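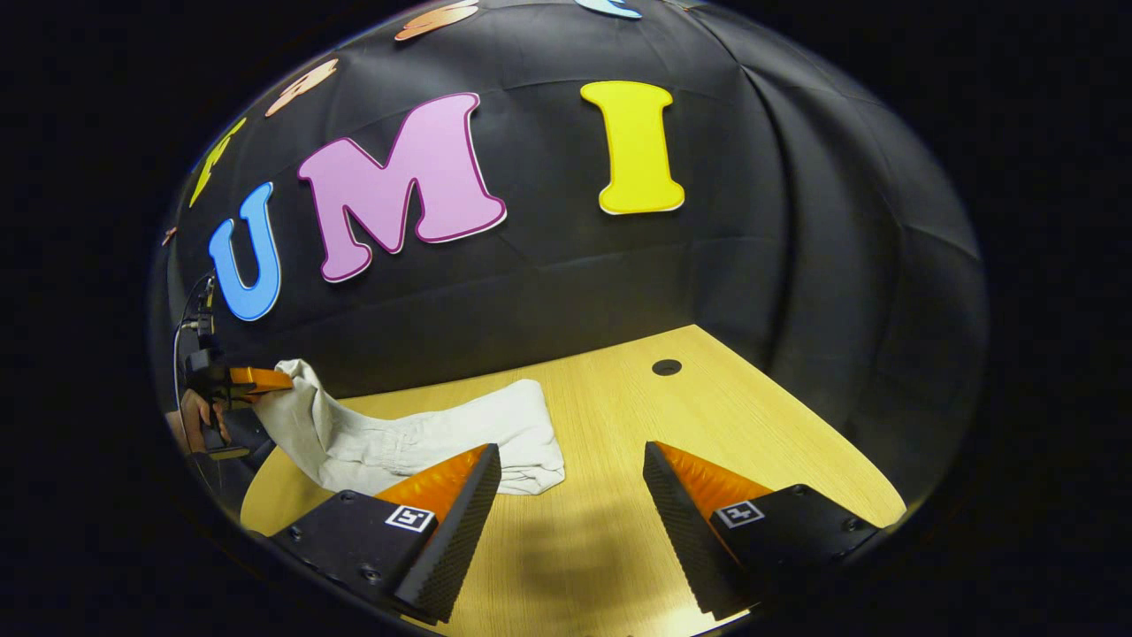 Kindance Events and Display Team

Speaker notes, backdrop talk (Areeba to open, Danish Siddiqui on questions)

Good morning, everybody, and thank you for coming in so early. Get yourselves a coffee, there's plenty. I'm Areeba Shaikh, and I have 20 minutes to talk about black fabric and foam letters, two things I could happily go on about until lunch.

Start with the cloth. Let it hang in soft folds. I used to steam ours for ages before every event (my poor wrists!), and I've come around to liking a few creases behind bright colors.

Then the letters. Point out the blue U, the big pink M and the tall yellow I. Mention the outlines, thin and white on the U, a darker magenta-purple on the M. The row goes up in an arc, and the I sits a touch higher than the M. Lay your arc out on the floor first, please, and stand back from it before anything goes up.

Pause here and ask who has hung letters in a straight line and hated it. Expect hands.

Next, the table. Light wood looks lovely under black, and a small round cable hole near the back is a gift if you're running a lamp. Off-white cloth shows up nicely on it too, even crumpled.

Costs, if asked: we plan on roughly 50 dollars for foam and paint. Bajwa handout goes around now, 60 copies, back row first.

Over to Danish for questions.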